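The Patience of Machines

Putting a small thing into a pot is, for most of us, no career. At Vavus it has been Dušan Ondrejka's since September. 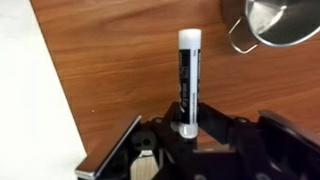
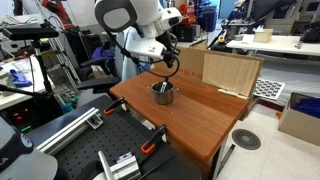 His method, Plesovlow, lets the arm learn from its own fumbles. The old recipe wanted 3,000 human demonstrations per task. Ondrejka's wants 44, plus 1,124 tries the arm makes alone, mostly at night, mostly badly. "It drops things with great confidence," he says. "So did my kids."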